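## Do we need another reheating rule?

The kitchen memo is back, in its fourth version, and I have read it so you don't have to. Saucepans and milk get most of the attention, as they did last time. 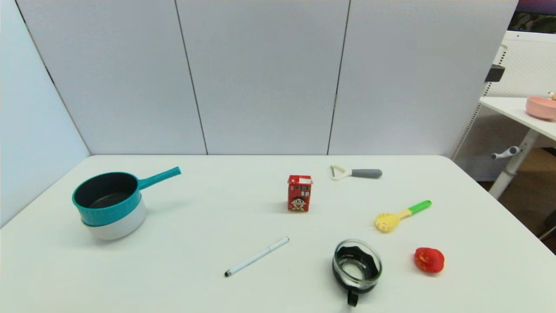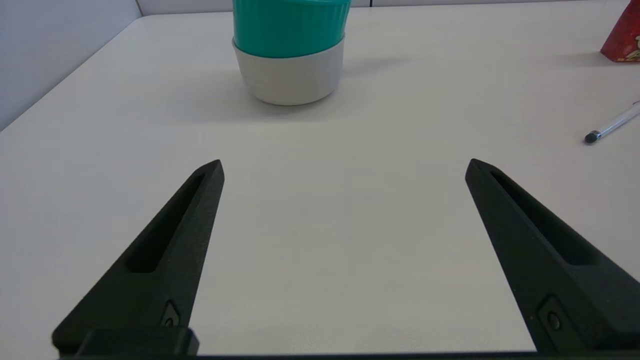

*Sismont, 26 February 2026*

The claim going around is that leftover rice must be thrown out after one night. Niloufar Ghorbani forwarded it to the whole building with three exclamation marks, and Behrouz Parsa replied that his family has eaten two-day rice for as long as he has been alive. I side mostly with Behrouz, with one complaint: he leaves the pot on the stove until bedtime, and the time on the stove worries me a lot more than the second day in the fridge.

The memo also says we waste 2967 portions a year. Where does that come from? I asked Nima Azimi, who passed it on, and he got it from a slide at the Worklow lunch talk. The slide gave no source. It didn't say what a portion was either. A bowl? A spoonful scraped off a plate? Until somebody can tell me, I'm not changing how I cook.

Then there is the labeling plan. Every container gets a sticker with a name and a date, and anything without one goes out at the end of the day. We tried this in August. The stickers fell off in the fridge, Elba Pereyra lost a perfectly good lentil soup, and by the second week people were writing dates that hadn't happened yet. The new stickers from Neser come in a roll of 100 and are supposed to hold better. Maybe they do. I'd like to see one survive a night on a cold lid before we pay for 70 rolls.

What I would keep is the line about shallow containers. It's dull and cheap, and it cools food faster. Golnar Rahimi has a few spare ones if you want to try it.

Comments on the memo go to Golnar as well. Keep them short.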